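A Picking Kit by the Month

Druron wants to rent you a robot for your conveyor. We spent a day in Dremberg finding out what the money gets you.

By Fitriani Pasaribu

Small shippers have been hearing the same pitch for years. Buy the arm, buy the cell, buy the fence, hire somebody to look after all of it. Most of them pass. Tavness is Druron's try at an easier yes: a kit you rent, park beside the belt you already own, and send back if it doesn't earn its keep.

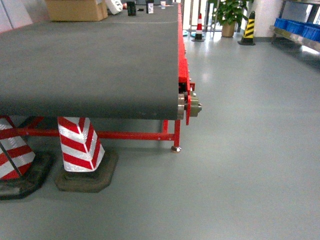
6 min read

First the price. $700 a month, one-year term, one arm, one head camera, the gripper and the software. A second gripper is $349, paid once. Shipping is extra, and Druron wouldn't give me a flat number for that, only "depends on the dock." Training is one morning. Support is by phone on weekdays and by email when it isn't.

The belt at the Dremberg demo room is a red-framed thing with a dark gray top, and I'm told any flat belt will do. Wide is fine. Slow is better. Inclines are out for now, and so are roller beds, which will rule out half the people reading this.

Setup. The brochure says one person, no tools beyond the supplied hex keys. We clocked it at 65 minutes from crate to first pick, with two people, one of whom does this for a living. Most of it went on calibration. You stick a printed target on the belt, the arm looks at it, you move it, the arm looks again. Then a long wait with a progress bar that sits at the same spot for ages and then jumps. Bring coffee.

After that it got good. The screen draws an outline around each thing it thinks it can pick, green if it's sure, yellow if it isn't. Tap a yellow one and you can tell it what to do: skip, slow, ask. I liked ask. A soft chime, you tap, it goes. No menus. Somebody at Druron has clearly stood on a packing line.

Cartons are where Tavness is happiest. Flat faces, decent edges, no argument. Small upright containers were fine too once we turned the speed down a notch. At full speed it knocked one over, picked it up off its side, and placed it on its side, perfectly satisfied. Cups, same story. It will lift a cup. It does not much care which way up the cup ends up, and if you do you'll want the orientation add-on, which wasn't ready for us to try.

Bags are the problem. Bags are everybodys problem. Crumpled plastic has no face to grab and no edge the software trusts, so the outline flickers green, yellow, green, and the arm hovers like a shopper who forgot the list. Druron's fix is a mode called Patient. It takes a second look from another angle, then goes in low with the fingers half open. Better. Slower, by a lot. The rated speed is 372 picks an hour on cartons, and there is no rated speed for bags, which I think is fair warning.

Range was the other thing I wanted to push. Put the goods way down the far end and see when the head camera first gives them an outline.
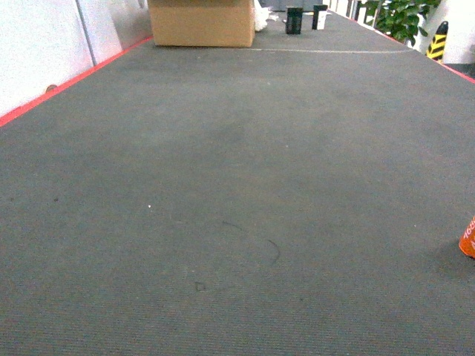 Anisa Latuheru, asked whether she would sign up again, said she would, but only for the carton line, and that she'd want the contract to run by the quarter. A year is a long time to be wrong, she told me. Her shop had Tavness on trial through October. The calibration drifted whenever a forklift bumped the end of the belt, and she got tired of sticking the target down again. She also said the phone support was the best she'd had from anyone. Picked up on the second ring, knew the machine.

On drift, Druron says there's an update coming that checks itself against the belt edges, so no target needed after day one. No date for it. I saw a early build and it did what they said, on a clean belt, in good light. I'd like to see it on a dusty one.

Light matters more than the brochure lets on. Glare off a pale wall or a bank of glass doors washes out the far end of the camera's view, and the small dark stuff goes yellow or vanishes from the list until it's closer. There's an exposure slider. It helps. A blind would help more, and costs less than anything in the Druron catalog. Ask about it on the site visit, they do have opinions on where your windows are.

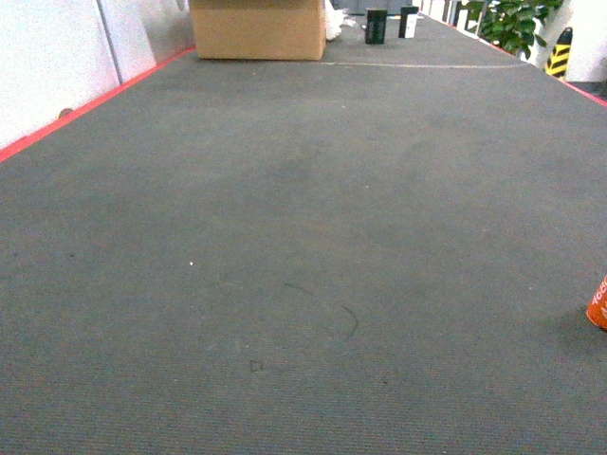
Far end of the run: cardboard box, crumpled white plastic, two small dark containers.

So how far out does it see? Box first, every time, from the full length. Small dark containers a good bit later. Plastic last, and sometimes it gets outlined together with whatever's sitting next to it, as one odd-shaped parcel. You can split them by hand on the screen. You'll do that a lot in week one, less after, since the kit remembers your splits and starts to guess.

Rivals? Gebru has a rental too, cheaper by the month, but it's a fixed frame over the belt and you need the ceiling height. Stronger on bags, weaker on everything tall. If your line is mostly mailers, look there first. Mostly boxes with a bit of everything mixed in, Tavness, and buy the second gripper at the start. The soft fingers wear and waiting on a spare means a stopped line.

Demo days run at the Dremberg room, next one Sat 29 November, bring your own goods. Bring the awkward ones. They let you put anything on the belt that isn't liquid or alive, and you get the pick log to take home with you.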